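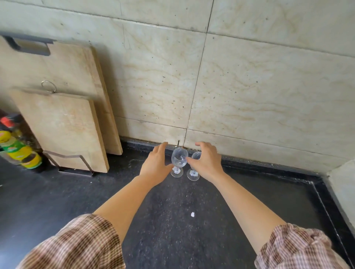 FAQ zur Störung 3: Greiffehler bei Klarglas

Stand: 12. Dezember
Von Jacqueline Gilbert, Surkbridge

Was ist passiert?
Beim Umsetzen von Stielgläsern schloss der Greifer des Rey oberhalb der Sollposition. Die Kraftbegrenzung sprach nicht an, zwei Kelche brachen. Personen waren nicht im Arbeitsbereich.

Worin liegt die Ursache?
Die Tiefenkamera liefert bei transparenten Kelchen auf dunklem Untergrund lückenhafte Messwerte. Fistell ergänzte die Lücken mit Werten der Wand dahinter und meldete trotzdem eine gültige Pose.

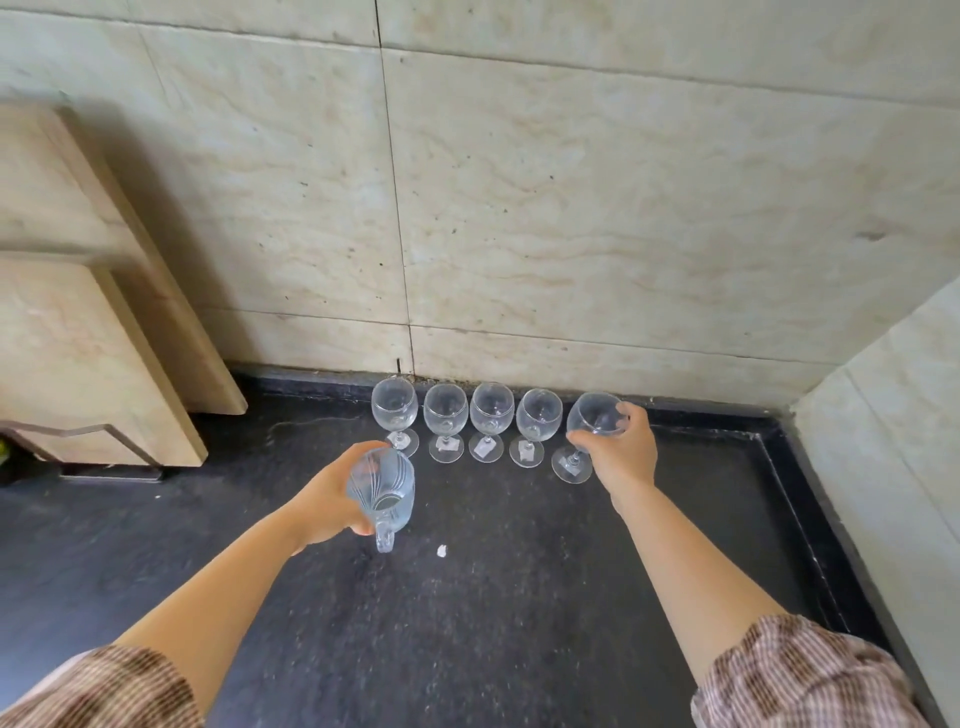 Die Posenschätzung in Fistell stützt sich bei Glas bisher auf die Kontur des Kelchs. Überlappen sich mehrere Konturen, wird die Zuordnung instabil. Kleine weiße Etiketten, wie sie hier auf den Glasfüßen kleben, ergeben dagegen einen auswertbaren Kontrast. Als alleinige Referenz sind sie nicht freigegeben, ein verdrehter Aufkleber verschiebt den Nullpunkt.

Darf der Rey weiter Glas greifen?
Nein. Der Glasbetrieb ist bis zum Update im Januar gesperrt. Andere Objekte sind nicht betroffen.

Wie wird die Sperre gesetzt?
In Stakeck unter „Objektklassen“ den Eintrag „transparent“ deaktivieren, danach die Steuerung neu starten. Der Neustart dauert etwa 5 Minuten. 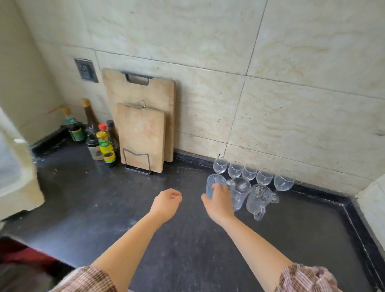 Nach dem Neustart muss die Klasse grau hinterlegt sein. Ist sie weiterhin aktiv, Greifer stromlos schalten und Musa Dauda verständigen.

Was tun bei Glasbruch?
Not-Halt betätigen, Freigabe entziehen, Splitter nur mit Schnittschutzhandschuhen entfernen. Greiferbacken vor der Wiederinbetriebnahme auf Einschlüsse prüfen. Fehlerprotokoll sichern, es wird nach 6 Stunden überschrieben.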